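Packing the car for a day out, the way we do it now

We're back from another of our aimless drives, this one out past Prarkden to look at a covered bridge and then (let's be truthful) to eat pie in Comcombe. I came home with crumbs in my collar and a few people asking on the last post how we manage the food side of these trips, so I've written up the kitchen half of it. It's mostly small stuff. Some of it I learned from my mother and the rest I learned from a leaking jar of pickles on the back seat.

The night before

Freeze your water bottles, but only fill them up to the shoulder and lay them on their sides in the freezer. They do the job of ice packs and by lunch you've got cold water to drink. I put 2 in for a short trip and 4 if we'll be out until dark.

Make the sandwiches in the evening if they're the sturdy sort. Ham and cheese, yes. Chicken salad, yes, if you butter the bread right out to the crusts first. Tomato, never! Slice the tomato into its own little tub with a paper towel underneath and add it when you're sitting down. Same goes for pickles, and see above about the jar.

Boiled eggs travel beautifully in the carton they came in. I pencil an X on the shells so I don't mix them up with the raw ones, which I have done, over a picnic blanket, in a white shirt.

Coffee on the road

I love a roadside coffee stop more than most things, but they do tend to close the minute we pull up, so a flask goes in regardless. Fill it with boiling water and let it stand while the coffee brews, then tip that out and pour the good stuff in. Ours was still properly hot at three in the afternoon on the Chuensuk loop, and we'd left before breakfast.

If the flask smells like last summer, a spoonful of baking soda and hot water overnight will fix it. Leave the lid off to dry. I keep mine upside down in the dish rack next to its lid and don't put them back together until I need them.

Milk goes in a small jar of its own, tucked against a frozen bottle. Don't add it to the flask. I know people do, and I have drunk the results, and I'd rather have it black.

Baking something

My standby is a plain oatmeal bar, baked at 400 for the first few minutes to set the edges and then turned down to 350 until the middle stops wobbling. Let the whole slab go cold in the pan, overnight if you can stand it, before you cut it. Warm bars fall apart in the bag and you'll be eating them with a spoon (which is no hardship, but not while someone's driving).

Fruit

Bananas bruise if you so much as glance at them, so they ride up top, away from the cooler and away from anything you'd like to keep from smelling like banana. Strawberries I leave unwashed with the green tops on until we stop, then rinse them with a bit of the bottled water. Washed ones go soft by the county line. Spread them in one layer in a wide, shallow tub lined with a dish towel.
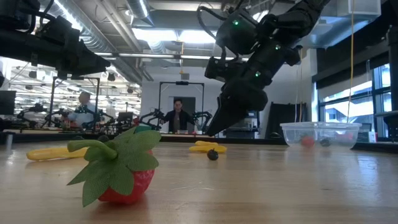 Packing the car

Cooler behind the passenger seat, out of the sun. The order inside goes frozen bottles, then tubs, then sandwiches, then whatever we'll want first on the very top. It took us years to work that last part out, and before that every snack stop meant unpacking the whole thing onto gravel.

A separate bag for the dry things: napkins, a small cutting board, a paring knife in a cardboard sleeve, salt in a twist of foil, and a damp washcloth in a zip bag. The washcloth is the best thing in there. I also throw in 3 empty grocery bags, one for trash, one for wet towels, and one for the jam we always seem to buy.

When you get home

Empty the cooler before you sit down. I mean it, before your shoes are off! Wipe it out with white vinegar and leave it open by the back door until morning. I skipped this once after a long day at Drusitz lake, on a Monday, and found the egg carton again on Friday. The dog was thrilled and I was not.

Next trip is somewhere flat, with a windmill, and I've been promised there's a bakery.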